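Stains, Marks and Rings – Quick Fixes for the Kitchen

Updated in March, because people keep asking the same ones. No long intros, straight in.

Tea and coffee rings inside mugs
Baking soda, damp cloth, rub. Done. Don't scrub with anything metal, it scratches the glaze and then the tea grabs on even faster. Bad ones: spoonful of soda, hot water to the top, leave 30 minutes. Handles get missed – old toothbrush.

Tomato and chili on bowls
Rinse COLD first. Hot water sets the orange. Then dish soap, then hot if you want. On plastic it's trickier, the oil goes right into the surface. Try a paste of baking soda and a drop of dish soap, leave overnight, rinse. Still orange? Put it out in the sun by a window for a day. Works better than anything I've bought.

Wooden spoons
Never soak. Never. Wash, dry standing up in a jar, handle down so the air gets round the fat end. A bit of mineral oil when they look gray and thirsty.

Table tops
Depends what you've got, so check before you put anything on it.

Painted or plain light tops – soap and warm water first, always. Scuffs: a white pencil eraser. Seriously, try it. Red or brown streaks (sauce, rust, who knows) get a soda paste, 10 minutes, wipe, rinse, dry. Don't go at it with the green side of the sponge, you'll get a dull patch that shows every time the light is low.

Marble and anything that might be marble – no vinegar, no lemon, no "natural" cleaner with citrus in it. The acid eats it. Dish soap, soft cloth, dry straight away. If you're not sure wether it's real stone, treat it like it is. 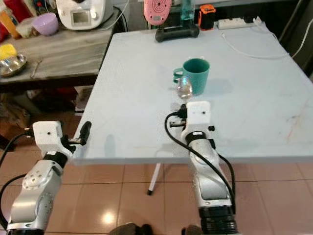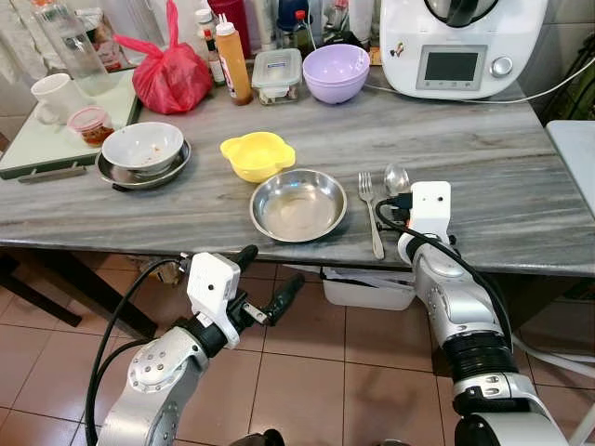 Oil spot that's gone into stone: baking soda and water mixed thick like sour cream, spread on, plastic wrap over it, leave till the next day. Scrape off with an old plastic card. May need doing twice. I had one from a bottle of Elmont sunflower oil that took three goes, then I bought a tray for the bottle and that was the end of that.

Stainless steel, cloudy
Usually hard water. Half white vinegar half water, wipe, rinse, dry with a towel. Keep it well away from the marble, see above! Rainbow marks on the inside of a pan are heat, harmless, same vinegar takes them off. Black burnt on stuff – water and soda, simmer, let it cool, wooden spatula.

Forks with egg on them
Cold water again. Tines down in a tall glass while you eat the rest of breakfast, then they wipe clean.

Cutting boards
Onion smell: coarse salt and half a lemon, rub, rinse. Plastic boards with deep grooves, just replace them. One for raw meat, one for everything else, different colors so you can't mix them up at 6 in the evening when everyones hungry. Dry on edge, not flat.

Lids that smell
Wash, dry, then store the container with the lid OFF. Scrunch of newspaper inside overnight for curry smell. The seal, if it has one, comes out – a butter knife does it – and that's where the smell lives.

Grout between floor tiles
Soda paste and a stiff brush, small section at a time. Mop up the gray water as you go or it dries back in. I do one strip every Wednesday and never the whole floor, my knees won't have it.

Cloths
The most ignored thing in the kitchen. A dirty cloth just moves grease from one place to another. Hot wash, no fabric softener (it stops them soaking anything up), hang them spread out. About 200 times cheaper than paper if you stick with it, I haven't done the math but it feels like it.

Next up: oven doors, and the gap between the two panes of glass.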